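Lustlow Shared Workshop
Inspection Checklist with Comments: Graveo Walking Build, Simulation Stage and Bench Stage

February 2018
By the Safety Desk, Lustlow Shared Workshop
Last updated: at issue of inspection record 656

Scope

This checklist applies to the humanoid walking build known as Graveo, which is stored and worked on in Bay 2. It must be completed before the build moves from simulated walking to supported walking on the bench stand, and again before any unsupported walking on the workshop floor. Completed copies are kept in the bay folder.

The simulated part of the work is carried out in the rendered room named Shek. Items 1 to 9 concern the simulation and its records. Items 10 to 20 concern the physical build and the bay. Each item is marked Satisfactory, Satisfactory with comment, or Open. An Open item stops the work it relates to and no other work.

Part A. Simulation and records

1. The current walking controller is identified by build number, and the number matches the label on the control computer.
Result: Satisfactory. Controller build 1501 is recorded in both places.

2. The simulated body has the same joint limits as the physical legs.
Result: Satisfactory with comment. Knee and hip limits agree. The ankle limit in the model is wider than the printed stop on the physical ankle. Members must use the narrower value in both. The model file was corrected during the inspection and the earlier file was moved to the archive folder.

3. The simulated mass includes the battery, the outer shells and the hands.
Result: Satisfactory with comment. The hands were weighed with their covers removed. They should be weighed again when the covers are fitted.

4. Walking is reviewed in a furnished room as well as on the plain test floor.
Result: Satisfactory. The room Shek was used. The inspector reviewed views of the robot in its walking stance and views of the floor next to furniture. Attention was given to low objects, which are harder to judge from standing height than walls and windows.

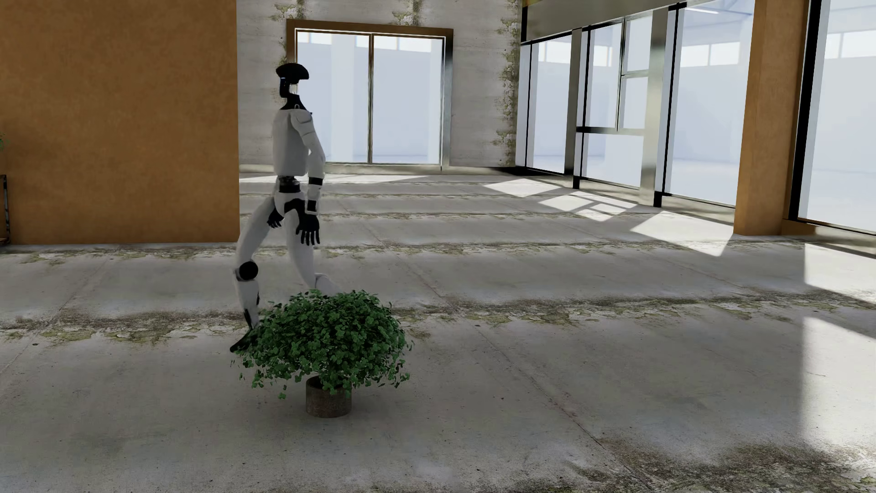
Graveo model in the rendered room Shek, walking stance, with a potted plant standing in front of the legs.

5. Both feet can be examined in the views used for the gait review.
Result: Open. From the viewpoint shown, the foliage overlaps one foot and hides the lower end of the other leg. The spread of the leaves is much wider than the pot. A second viewpoint, low and from the opposite side, must be added to the review set. The plant may stay where it is – the walking path should be judged with it in place.

6. The collision outline of each object covers its full visible extent.
Result: Satisfactory with comment. The plant was first entered as a cylinder the size of its pot, and the outline did not include the leaves. It has been replaced by a taller and wider shape. Members adding objects from a shared library should check the outline before the first run. An outline drawn too small will allow a path which the physical build could not follow safely.

7. Floor friction is set to one known value over the whole walking path.
Result: Satisfactory with comment. The concrete in the room is drawn with weathered, mossy bands and thin seams. These are surface appearance only and have no effect on friction or height in the model. The inspector asks that this be written on the cover sheet of every run report, so that a reader does not take a clean run across a marked area as proof that the build can cross rough or slippery ground. A separate run with reduced friction is required before item 18 can be considered.

8. Lighting in the room is suitable for the head camera model, if the head camera is in use.
Result: Satisfactory. The head camera is not used by controller build 1501. If it is brought into use, this item must be repeated with attention to the bright patches of sunlight on the floor near the glazing and to the shadows of the window bars.

9. Furniture near the walking path has been reviewed for open edges, narrow uprights and small items at foot height.
Result: Satisfactory with comment. The shelving unit is of an open type with no back panel. Its bottom board lies close to the floor and could be met by a toe during a wide turn. The small bicycle figurine stands on that board. The vase and the row of books are on the shelf above and were considered under arm swing. The two slanting uprights at the lower left have a slim gap between them. The collision outline must treat the pair as one solid piece, and the bottom board must have an outline of its own. The near edge of the rug was also reviewed. The rug has no thickness in the present model, so the controller has not been tested against a raised edge. A rug edge is to be added as a low step before the next run report is accepted.

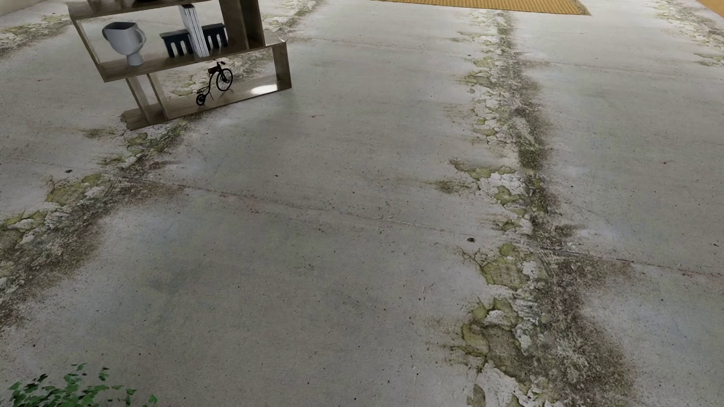

Part B. Physical build and bay

10. The emergency stop cuts power to all leg and arm motors and can be reached from both sides of the stand.
Result: Satisfactory. The stop was pressed three times with the motors holding position. Power was removed each time. The button on the far side has a stiff spring and should be watched at later inspections.

11. The support frame is rated for the build with shells fitted, and the lifting strap shows no wear.
Result: Satisfactory with comment. The strap is sound. Its tag has become hard to read and must be replaced with a fresh one showing the same number, 103. A strap without a readable tag may not be used, whatever its condition.

12. The battery and charger are a matching pair, and charging takes place in the marked metal cabinet.
Result: Satisfactory. The pack and the charger are both Stusteck units bought together. Members are reminded that the cabinet door is closed during charging and that the build is never charged on the stand. No other pack may be connected to this charger.

13. Cables crossing the waist and knees have slack at full bend and are not pinched.
Result: Open. The left knee cable touches the edge of the printed cover at full bend. The cover must be filed smooth or fitted with edging. Supported walking may not begin until this has been inspected again.

14. Fasteners on the hips, knees and ankles are marked with paint across the head and the part.
Result: Satisfactory with comment. All hip and knee fasteners are marked. The right ankle was taken apart after marking and two lines no longer meet. These were tightened and marked again in the presence of the inspector.

15. Finger guards are in place during all work on the hands.
Result: Satisfactory. The hands are disconnected at present. The guards are in the drawer below the bench and must be fitted before the connectors are joined.

16. The walking area is marked on the floor, and other members know when it is in use.
Result: Satisfactory with comment. The tape is worn along the side next to the drill press. New tape is needed on that side. The drill press may not be used during supported walking. A sign has been placed on its switch cover for this purpose.

17. Two members are present for every powered session, one with a hand on the stop.
Result: Satisfactory. The session book shows two signatures for each entry reviewed. One entry gives no finishing time. Members should record this even when a session ends early.

18. Unsupported walking has been approved in writing.
Result: Open. Approval has not been requested. The request must include the reduced-friction run from item 7, the rug edge run from item 9 and a record of supported walking with no unplanned stops.

19. Run logs from the simulation are stored with the bench logs and can be matched to them.
Result: Satisfactory with comment. The most recent simulated session contains 3391 steps. The log names the room and the controller build but leaves the friction value blank. The value is to be entered by hand on existing sheets and added to the log header for later sessions.

20. The bay is left in a safe state at the end of each session.
Result: Satisfactory. Power was off at the wall, the battery was in the cabinet and the legs were resting on the lower bar of the stand. The hex keys were not on their board – they were found in the parts tray and returned.

General comments

The simulated work is well recorded and the build team responded promptly to each question raised. The inspector's main concern is with small differences between the model and the physical legs, of which the ankle limit was the clearest case. A measured drawing of each leg should be kept in the bay folder and signed when a part is changed.

Members who rearrange objects in the rendered room should save the result under a new name. Two earlier run reports refer to the same room name, and the inspector could not confirm that the layout was the same for both.

Items 5, 13 and 18 remain Open. Items 5 and 13 may be closed by a short visit without repeating the full checklist. The next full inspection is due in October, or sooner if the hip assembly, the battery type or the stand is changed.

Related items
Bay 2 session book: how to make an entry
Battery cabinet rules
Lifting straps and support frames: tag replacement
Request form for unsupported walking
Drill press: shared use and switch cover sign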